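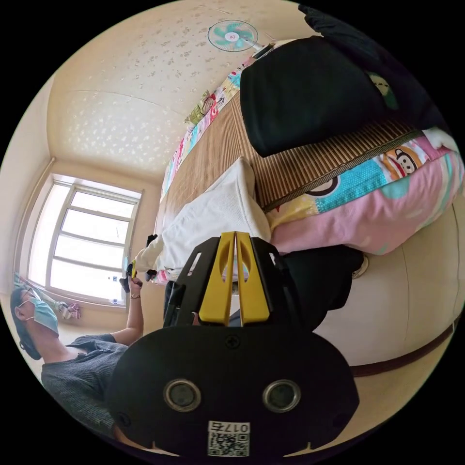 Mallix Interlined Curtain Fabric, Weight 3

Sold by the metre from the roll
Maker: Geum
Stocked at: Surkstead warehouse and trade counter
Roll width: 288 cm
Minimum order: 3 metres
Full roll: 16 metres

Overview

Mallix is a plain woven curtain fabric with a soft interlining already bonded to the back. It is made for full-length curtains, door curtains and heavy blinds in rooms where draughts and street noise are a nuisance. The face cloth is a cotton and linen mix. The interlining is brushed cotton. A separate lining is still needed and is not included in the metre price.

The fabric is supplied in four weights. Weight 3 suits most living rooms and bedrooms. Weights 1 and 2 are lighter and hang well on narrow poles. Weight 4 is intended for outside doors and stage use, and should only be fitted to a track fixed into masonry or solid timber.

Using the width

The roll is woven wide so that it can be turned on its side and used without joins. In this position the 288 cm width becomes the height of the curtain, and the length cut from the roll becomes the width. Hems and heading must come out of the 288 cm. With a double bottom hem of 16 cm (32 cm of cloth in all) and a heading allowance of 16 cm, the longest finished drop is 240 cm. Taller windows need the fabric to be hung in the usual direction, with joined widths.

Mallix has no nap and no pattern repeat, so both directions look the same in daylight. Under a strong side light the weave shows slightly more when the cloth is turned. If two windows in one room will be made differently, order a sample and hang it both ways before cutting.

Working out the amount

Measure the pole or track and not the window. For a pencil pleat heading, multiply the track length by 2. For eyelets, multiply by 1.75. Wave headings depend on the track maker's spacing and should be taken from the chart supplied with the track. Add side hems of 8 cm at each edge, 4 cm turned twice.

Worked figures for a pencil pleat pair on a 200 cm track, fabric turned on its side:

Track length: 200 cm
Fullness: x 2
Gathered cloth: 400 cm
Side hems, two curtains: 32 cm
Total to order: 432 cm, sold as 4.4 metres

Cloth is cut in steps of 20 cm and always rounded up. Overlap arms and returns are extra and must be added to the track length before multiplying.

Colours

Chalk
Oat
Wet Slate
Bramble
Moss
Rust

Each dye batch differs a little. The batch number is printed on the roll ticket and written on the delivery note. Quote it when ordering more. We hold a batch for repeat orders until the end of the roll and cannot match it afterwards. Rust and Bramble show the difference most.

Cutting and sewing

Let the fabric lie flat overnight before cutting. It is packed on a tube and the inner turns keep a curve for several hours. Cut with long shears or a rotary cutter, one layer at a time. Cutting two layers together lets the lower interlining creep, and the error at the far end can reach 3 cm on a long curtain.

Use a size 100 needle and a stitch length of 4 mm. A walking foot is advised for all weights and required for Weight 4. Lower the foot pressure one step from the normal setting. If the top layer still pushes forward, clip the seam every hand's width instead of pinning.

Trim the interlining away inside the hem folds before turning. The bond can be peeled back by hand once a corner has been lifted with a blunt knife. Do not use steam to loosen it. Steam spreads the adhesive into the face cloth and leaves a grey bloom that does not wash out.

Corners should be mitred and weighted. The Jiltik covered weight (sold in packs of 16) fits inside a 4 cm side hem without showing. Use one at each bottom corner and one at every join.

Heading tape

Standard 75 mm pencil pleat tape is suitable for Weights 1 to 3. Sew both long edges in the same direction to prevent the heading from twisting. Weight 4 will not gather on pencil pleat tape and must be made with hand pleats or eyelets. Eyelets should have an inside diameter at least 10 mm larger than the pole.

Care

Vacuum with a soft brush on low suction. Dry clean only. Washing by machine shrinks the interlining more than the face cloth and causes puckering along every seam. Press on the lining side with a dry iron at a medium setting, using a cotton cloth between the iron and the curtain. Small marks can be dabbed with cold water and left to dry on the pole.

Keep the fabric clear of radiators and heaters. Curtains that hang over a radiator should finish above it, on the sill line.

Samples and returns

Samples measure 16 x 16 cm and are free, up to 4 per household. A larger loan piece can be collected from the trade counter against a deposit. Cut lengths cannot be returned unless faulty. Check the whole length for flaws before cutting into it. Weaving slubs of up to 3 mm are normal for the linen content. Larger flaws are marked at the selvedge with a red thread and extra cloth is allowed for each one.

Delivery

Lengths under 8 metres are sent folded in a bag. Longer lengths and full rolls are sent on a tube, and someone must be present to sign for them. Folded lengths may be sent on a tube for an added charge, which is recommended for Chalk and Oat.

Trade accounts and making-up

Making-up is offered on all weights through the Surkstead workroom. The present lead time is 4 weeks from receipt of a signed measuring sheet. Orders placed in March are taken on a 6-week lead time. The workroom will not make up cloth bought elsewhere.

Measuring sheets: Saimi Oksanen
Trade accounts and roll orders: Noel Macaraeg
Batch enquiries: Ok-hee Yeom

Related items

Jiltik covered weights, pack of 16
Jiltik weighted chain, by the metre
Geum sateen lining, ivory or white
Geum blackout lining, three-pass
Mallix cushion panels, Weight 1 only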